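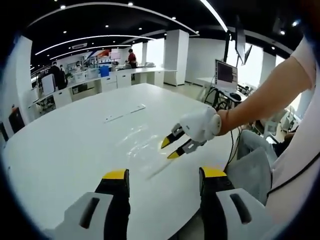

Selgate handheld grippers – anyone had the kit on trial?

oskari_k
Afternoon all. We've had the Selgate pair in since the start of May, on the 30 day trial, and I've got to tell the boss whether we're keeping it. The idea is you hold one in each fist, do the job yourself, and the recordings go off to train your arms later. Our first job is thin packaging: crinkly clear film, narrow white strips, that sort of stuff, all on a big white table.

Good bits first. The handle is comfy, it sort of swallows your whole hand, and I can do a decent stint before my wrist moans. The yellow tips on the fingers are easy to keep an eye on while you work. Setup took us a morning, most of that was me hunting for the right socket.

Less good: film. Picking up a flat sheet of clear plastic off a glossy table is maddening. You either skate over it or scrunch it. Anyone found a knack?

Oskari Kokkonen

bench_pixie
We had it last year and sent it back. Film was exactly the reason! Lovely on boxes and bottles, hopeless on anything you'd normally get a fingernail under. The pads are just too chunky for it.

elli.lapp
Disagree with pixie there. You don't pinch film from the top, you come in low, nearly along the table, and let one finger slide under while the other one waits above it. Took me 2 afternoons to get the feel and now I hardly think about it. Don't close too hard either or you'll drag the lot.

bench_pixie
Elli, fair enough, but two afternoons per person is a lot when you've got temps coming through. I'm not paying for a kit and then paying everyone to learn to pick up a carrier bag.

oskari_k
Going in low helps a bit, thanks Elli. I tried it after lunch and got the film up maybe half the time, up from pretty much never. The strips are still a pain. They lie so flat that I end up nudging one to the edge of the table and nipping it from there, and I'm not sure I want an arm learning that.

mr_turnip
Why not? If it works it works. Ours learned the edge trick from the Nomus set and it's fine as long as the table's always the same size. Oh, wait, yours is which shape? Straight edges or round?

oskari_k
Oval. Rounded all the way, so the edge is different wherever you stand.

mr_turnip
Ah. Yeah, that'll muddle it. Stick a plain rectangular one in if you can.

gwen77
What about the cable? I looked at Selgate and went off it when I saw there was one. We do a lot of reaching across each other.

oskari_k
It's thin and I mostly forget it, but I sit down for some of this and it has found my chair wheels once already. Run it down the side of the table and you're all right.

elli.lapp
Same, ours goes over the side away from whoever's working. I'd still rather have a cable than swap batteries mid-session. Istness did a battery one and I spent half my life charging it.

gwen77
Hmm. I'd take the batteries, personally. Did you pay for the support plan, either of you?

elli.lapp
We did, it was 300 a month through Turunen. Worth it for the first couple of months while you're all still learning, then I'd drop it. They answer the phone, and they swapped a sticky finger for us in 4 days.

bench_pixie
300 a month to have a finger swapped – no wonder they answer the phone.

elli.lapp
Ha. It was more than one finger over the year, to be fair to them.

oskari_k
Not signed up for support yet, will ask what they'd do on price. I'm leaning towards keeping it for the boxed stuff and leaving film until somebody sells slimmer tips. Elli, could you message me your grip settings? No rush, I'm not back on the table until tomorrow morning.

elli.lapp
Sent. Ignore the second page, that's for our old arm.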